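Collecting demos again

I spent most of Sunday recording demonstrations in the simulator, so this post is mostly notes on how that went. The last one was about the training code. This one is about the data, which takes longer and gets written about less.

The project is still called Janus. The goal hasn't changed since April: a two-finger gripper, a wood table, some colored cubes, and a policy that looks through a camera near the fingers and decides where to move next. I drive the gripper by hand, the simulator saves the camera view and my commands, and later the network tries to copy me. Everything it will ever know about picking up a cube comes from those recordings, so my bad habits go in with the rest.

Before this weekend I had a set of recordings I'd made in a hurry. The policy trained on them could reach the cube most of the time and then hover over it. I watched a lot of replays before I understood why. When I drove the arm myself, I used to stop just above the cube and think about the angle. I did this in nearly every recording. The network had learned to stop there too, but it had no reason to start moving again, so it stayed.

I deleted the whole set. That hurt a bit, but patching it would have taken longer than starting over.

The new rule is that I plan the grasp before I press record. I look at the cube, decide which pair of faces I'm going to close on, and then do the whole thing in one go. If I hesitate, I throw out the recording. I also keep going after the fingers close. A lot of my old recordings ended at the moment of contact, and the policy never learned what holding something is supposed to look like from its own camera.
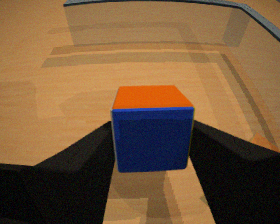 Lenni Kettunen, who I used to share a desk with at Drullstead, told me to write down my rules before recording anything, and to keep the list where I could see it. He has done this with a real arm and says the operator drifts over a session. You start out careful, get quick, and then get sloppy, and the early recordings end up teaching one style and the late ones another. I taped the list to the monitor. I still drifted, but I noticed it sooner.

Here is the list as it stands now:

Reset the scene fully between recordings.
Decide on the faces first.
Open the fingers before the descent.
No pausing over the cube.
Close, lift, hold for 2 seconds, then stop recording.
If the cube slips, keep the recording only if I recover it cleanly.
Take a break every 10 recordings.

The slip rule is the one I'm least sure of. Some people keep every failure and label it. I don't have labels in my format yet, and plain copying doesn't know the difference between a mistake and a good move. A clean recovery seems useful, though. The policy is going to slip sometimes, and it should have seen a way back.

By Sunday evening I had 121 recordings I was willing to keep. I went through all of them at double speed, which is dull work, but it caught 6 that I had saved by accident while I was still lining up the camera. Those are gone now, so the real number is 115. I know this is small. I would like to see what it can do before I record more.

The other change is to the starting positions. In the old set I always put the cube near the center, in nearly the same orientation. Now a script picks the position and the rotation, and it can put other blocks on the table as well. I wrote the script over two evenings and then spent a third finding out that it was placing blocks inside each other. The fix was a distance check I should have had from the start.
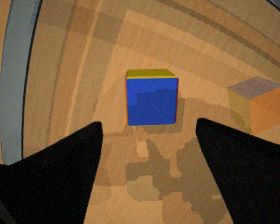 Having more than one block on the table makes my own job harder, and I think that's a good sign. With a single cube I could drive almost without looking. With a neighbor I have to think about the space on both sides before I come down. A second block off to the right, turned with a corner toward the lower left, can come very close to the right finger in the camera view, even when there is plenty of room on either side of the cube I want. I had to learn to judge that gap myself before I could record anything worth copying.

Lighting is the part I keep going back and forth on. The shadows in my scene are heavy, and they cross each other all over the wood. I thought about turning them down to make the learning easier. I left them in. If the policy only works on a clean, evenly lit table, I'll find that out the first time I try it anywhere else, and I would prefer to find it out now. I may record one batch with softer light later and compare.

I also thought about using one plain color for all the blocks. The colored faces help me when I'm driving, as I can tell at once which way the cube is turned. I don't know yet whether the network uses the colors in the same way or just looks for a bright patch. One test I want to run is to shuffle the face colors at evaluation time and see how much worse it gets. If it falls apart, I need to shuffle them in the training data too.

Storage turned out to be a small headache. I was saving every camera image uncompressed, and the disk filled up in the middle of a recording. The file it left behind couldn't be read, and my loader crashed on it without saying which file was the problem. The loader now prints the file name before it opens anything. I should have done that a long time ago.

Training on the new set is running on the old machine, the one I call Mornico, under the stairs. It will take most of the night. I set it up to save a checkpoint at regular intervals so I can see whether the hovering comes back at any stage. I'm going to test each checkpoint from the same fixed list of starting positions, none of which are in the training data.

If the policy closes and lifts without stalling, the next step is stacking, and I'll need a new set of rules for that. If it still hovers, then the pause wasn't the whole story and I'll have to look at the action format. Jääskeläinen left a comment on the last post suggesting that I predict a short run of moves at a time instead of a single one. I haven't tried it. I want the result from the plain version first so I have something to compare against.

I'll put up the numbers when the run is done.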